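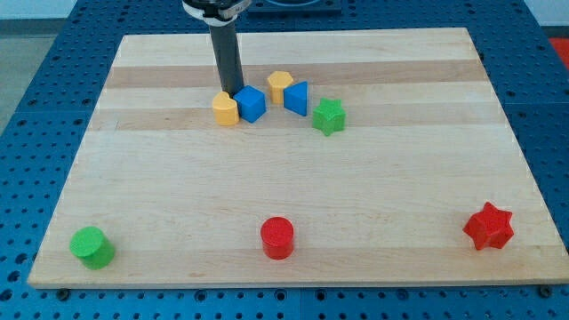 So the Gandow Cup is changing its tire rules for next season and everyone in the paddock group chat has decided this will save the little teams. I've read the bulletin twice. I'm not buying it.

The short version: one control tire, one supplier (Stalent), three sets per car per weekend, all barcoded. Practice laps come out of the same allocation. If you flat-spot a set on Friday morning, tough luck.

The pitch is cost. Fine. But the control tire costs more per corner than what most of the back half of the grid runs now. Those guys buy take-offs from the faster teams and make them last a month. You can't buy take-offs when every set is tied to a car number.

I asked about this at the drivers' meeting in August and got "the savings come over time." Over how much time? Compared with what? Got a nod and a move to the next item.

Fuseini Kwofie has done the math for his own car, which is one of the few budgets I trust because he posts the receipts. His tire bill goes up by $482 a round under the new rule. He finished mid-pack all year in a car he tows with his own van. He's exactly who this was supposed to help.

Someone will say he'd have to spend more anyway to be competitive. Maybe! Then say that in the bulletin. Don't call it a cost cap.

The other claim is closer racing. Surley went to a control tire and people keep bringing it up. What they leave out is that Surley also added ballast and cut the restrictor size the same winter. You changed three things and you're giving one of them the credit.

And go look at the Surley gaps again. The front four got closer to each other. Fifth on back is about where it was. Great for the livestream, I guess.

Had a reply asking if I think the Rezaei cars are the real target here. Could be. They've got their own compound figured out and they've been quick in the cold when the rest of us are sliding around for two laps. If the series wants to slow them down, there's a rule for that already – it's called success weight and it sits unused in the book.

My bet is Rezaei has the new tire sorted by the second round. They have a full-time data person. The rest of us have a pyrometer and a notebook.

What I'd want to see before I believe any of this: the supplier contract, or at least the price for year two. A first-year price tells you nothing. We had a "fixed" fuel deal once and it stayed fixed until the opener.

Also want to know who pays when a barcoded tire fails with no contact. Almost 200 entries across the classes, somebody's going to get a bad one. The bulletin says "at the discretion of the supplier." Come on.

For the people asking, yes, I'll be entering. I like the tracks and I've already got the car half apart on the stands. Doesn't mean I have to clap for it.

Comment window on the draft is open until the end of the month. Send them your actual tire bills – numbers, with dates. They've heard plenty of opinions, mine included.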